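3.2 Collecte des démonstrations par les étudiants

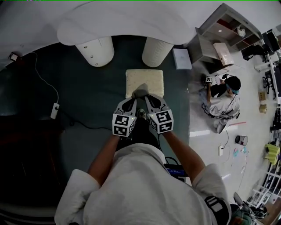
Figure 4 – Poste de collecte au sol, vu depuis la caméra de tête. L'opérateur tient une pince dans chaque main ; les deux doigts courbes se rejoignent sur un petit objet gris foncé, au-dessus du bord d'un bloc de couleur crème. Chaque pince porte un cube à marqueurs.

3.2.1 Organisation des séances

Les démonstrations ont été enregistrées dans le cadre du projet Fornov, module optionnel de deuxième année de master. Les étudiants travaillent en binôme : l'un manipule, l'autre prépare le matériel et tient le journal de séance. Les rôles sont échangés à mi-séance. Avant tout enregistrement, chaque binôme effectue un étalonnage des deux pinces, puis une série de prises à vide qui n'est pas conservée.

La tâche retenue est une saisie suivie d'une dépose sur un support posé au sol (figure 4). Le choix du sol plutôt que de la table impose une posture debout, bras tendus vers l'avant, et un point de vue presque vertical – configuration peu représentée dans le jeu Gunemden, qui nous sert de référence.

3.2.2 Critères de rejet

Sur 221 démonstrations enregistrées, 49 ont été écartées. Une séquence est rejetée lorsque l'un des cubes reste masqué par l'avant-bras pendant plus de 2 secondes, ou lorsque l'objet quitte les doigts avant la dépose. Le premier cas domine chez les débutants, qui tendent à croiser les poignets. Le tri est fait par un binôme différent de celui qui a enregistré ; les désaccords sont tranchés par l'encadrement.

Les trajectoires sont ensuite rééchantillonnées et converties au format Nekex. Parmi les séquences conservées, 97 proviennent de séances postérieures au mois d'août et forment l'ensemble de test utilisé en section 4.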